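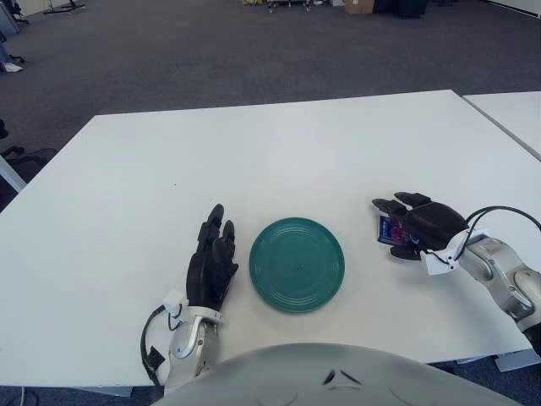

Facilities Service Desk, Zistville site
Ticket subject: White tables in shared room – uneven joint and surface marks
Category: Furniture and fittings
Priority: Normal
Reported by: Teresa Nic Giolla
Assigned to: Venkatesh Gounder
Status: Closed

Initial report
The two white tables in the shared room on the Krishnan corridor no longer sit level with each other. There is a step at the seam that can be felt with a fingertip, and cards or loose paper moved from one table to the other catch on it. The larger table also rocks when weight is placed on the corner nearest the second table. In addition, the surface of the larger table has a faint gray ring that ordinary wiping does not remove. Please level the tables and advise on cleaning. The room is in use most mornings and is usually free after 2:00 p.m.

Service desk, first response
Thank you for your report. Please confirm whether either table has been moved recently, and which product was used on the mark. Until the ticket is closed, users are asked not to use abrasive pads, scouring powder or solvent on the tabletops.

Teresa Nic Giolla
Both tables were moved in April when the floor was cleaned, and were put back the same afternoon. The mark was wiped with a damp cloth and then with the general-purpose spray kept under the sink. A green plate with raised rings is regularly used on that table, and I wondered whether it might be the source. It would be helpful to know whether it should be kept off the surface.

Site visit, Venkatesh Gounder
Attended at 2:20 p.m. Findings as follows.
The floor falls slightly toward the window. This was already on record and is within the accepted limit.
One adjustable foot on the larger table had been wound almost fully in. The other feet were at their normal setting.
The second table was level in both directions.
The height difference at the seam was 2 mm, with the larger table being the lower of the pair.
The gray ring was compared with the base of the green plate. The sizes do not match, and the base was clean and free of rough spots. The plate is not considered to be the cause and may continue to be used.

Action taken
Wound out the foot and checked with a spirit level along the long side and across the width. The rocking stopped. The step was reduced but could still be felt at one end of the seam.
Cleaned a test patch with warm water and a small amount of dish soap, left for a minute, then wiped dry with a soft cloth. The mark became lighter but remained visible. A second attempt gave no further improvement.

Escalation
Referred to Ravindran Kamath for advice on the matte finish and for approval to order a joining plate from Destell.

Ravindran Kamath
Approved. The remaining mark is likely to be residue from a metal base dragged over the surface, and a melamine sponge may be used on it once, lightly and with plain water. Repeated use will leave a shiny patch on a matte top and should be avoided. Please charge the joining plate to the furniture maintenance budget.

Second visit, Venkatesh Gounder
Joining plate fitted to the underside across the seam. The tabletops are now flush along the full length. The gray ring was treated as advised and is no longer visible in daylight. The seam itself remains as a thin line – this is normal for two separate tops, and no filler has been applied.

Note for room users
The tables are now fixed together and must not be pulled apart by hand. Requests to separate them for cleaning or events should be sent to the service desk in advance.

Teresa Nic Giolla
Checked this morning. The tables are steady and cards pass over the joint without catching. I am content for the ticket to be closed.

Closed by service desk. Resolution code: Repaired on site.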